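**Ticket: subscription keeps shipping double, portal says everything is fine**
Status: open, then closed, then open again (by me)
Opened: January 2025

Hi again, it's me, the one with the Killura coffee subscription that has a mind of its own. I'm putting everything in one place so I don't have to retell it every time the ticket moves to a new queue.

**What's wrong**

I signed up in September for one delivery every 30 days. The first few were perfect. Then I changed my address in the portal — same town, new apartment — and ever since then I get two confirmation emails, two charges and two deliveries. One goes to the new place and one goes to the old place, where the new tenants have been very nice about it (and very well caffeinated, I'm guessing).

**What I see in the portal**

- Active subscriptions: 1
- Next order: one line, new address
- Order history: two lines per cycle, with order numbers right next to each other
- Old address: gone from my address book

So the old address isn't anywhere I can click on, but something still knows it!

**What I've tried**

1. Logged out and back in, on the laptop and on my phone.
2. Cleared the cache. Your first reply asked for this and your third reply asked for it again, so I did it twice.
3. Skipped a delivery. The one to my new place skipped just fine. The one to the old place shipped anyway.
4. Changed the blend from Sarska dark to the Ngui medium, to see which order would pick it up. Only the new-address one changed. The other confirmation still said Sarska.

I was pretty pleased with number 4, because it tells me there are really two subscriptions and the portal only shows me one of them. Your reply to that was a link to the help page on changing blends, so I don't think it got read all the way through.

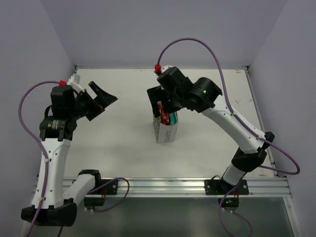

I also called Danon, the delivery company, in case it was a mix-up on their side. They were great, I was only on hold for 25 minutes, and they confirmed they get two separate shipping requests from you each time. They can't block one without an okay from the sender. So please don't send me back to them.

**Update 1**

You refunded one of the extra charges, thank you! The email said the duplicate had been removed and the ticket was closed. The next cycle came up and I got two confirmations again, so I reopened it.

**Update 2**

Got a message saying I could use up my 2000 reward points on a future order while you look into this. That's kind, but another order is the last thing I need right now. I have about 70 dollars in extra charges still sitting on my card and I'd much rather have those back.

**Update 3**

Okay, progress! The person on chat found a second profile under my email with a capital letter at the front. It was created the same day I changed my address, and the old subscription is attached to it. They can see it but they can't cancel it from their side, so it's been passed up to the accounts team.

**What I still need**

- The capital-letter profile canceled, with its subscription
- The remaining charges refunded to my card
- My regular subscription left alone, on Ngui, because I ended up liking it better

I'll leave this one open until a full cycle goes by with only one confirmation email.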